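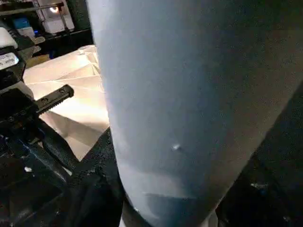 Smooth gray-blue panel with a small whitish mark.

Lavik (font manager)

Lavik is a desktop program for sorting, previewing and switching fonts on and off. I've been using it since the second public release, and I wrote most of this entry, so you'll have to put up with me saying "I" in it. The other editors on this wiki gave up fixing that a while back and I'm grateful!

Background

Lavik was started by Ulises Inga, who was setting type for a small map publisher and had a font menu so long it took ages to scroll to the letter T. His first version was a script that moved font files in and out of a folder. Duván Villanueva joined him to build a proper window for it, and the two of them put out version 1 under the name Huaranga. It was renamed before version 2 (people kept misspelling it in bug reports, mine included), and the old name survives only in the settings folder, which is still called huaranga on every system. Don't delete that folder. I did, and lost all my sets.

How it works

Lavik keeps a library, and the library holds sets. A set is just a list of fonts you want on at the same time, say everything for one magazine or one client. Turn the set on and those fonts show up in your other programs, turn it off and they're gone from the menus again. A font can sit in as many sets as you like without being copied, and if two sets are on and share a font, turning one off leaves the font alone. Older versions got this wrong and it drove me up the wall.

My own library has 912 fonts in 47 sets. Startup is quick enough that I've stopped noticing it, though the preview pane does drag if you pick a very long sample sentence and a big size.

Previews

You get three views: waterfall, single line and full character grid. The grid is the one I live in. Click any character and you see its name and code, and a double click copies it. Miyuki Maruyama wrote the part that handles Japanese fonts, and she also added vertical preview, so now you can check how the punctuation sits in a column before you open your layout program.
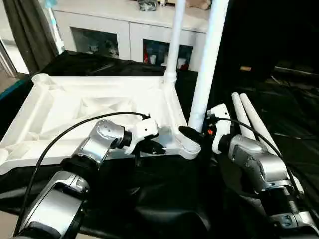
White plastic chair base on its side, with a tubular leg standing from one corner.

Duplicates and damaged files

The duplicate finder compares the insides of the files and ignores the names, so it'll catch the same font saved under two spellings. It never deletes anything on its own. Matches go in a holding list called Lolus, and they stay there until you empty it. I have 200 files in mine and keep meaning to go through them.

Damaged files are checked when you add them. Lavik can rebuild a bad name table or a missing kerning table header, but it can't bring back outlines that aren't there. For that kind of trouble most users go to Dretlow, a separate repair tool by Yhon Restrepo, which reads Lavik's error log directly. The two programs aren't sold together and you don't need one to run the other.

Versions

Version 3, released 17/02/2021, brought tags, the grid view and a much calmer set of icons. A fix came out in March for the bug where tags with an accent in them vanished after a restart. It's listed as issue 451 in the tracker, and the thread is worth a read if you like long arguments about text encoding (I do!).

Fadwa Abdel Rahman has looked after the Arabic side since version 3. Her sample texts show the joined letter forms properly, where before you got a row of loose shapes that told you nothing.

Known limits

Lavik won't switch on a font by itself when you open a document that needs it. There's no network library either, so teams mostly pass exported set files back and forth. An exported set lists the fonts but doesn't include them, and whoever opens it has to have the files already. Variable fonts work, but the preview sliders only move one axis at a time.

See also: Dretlow; Font sets; Kerning tables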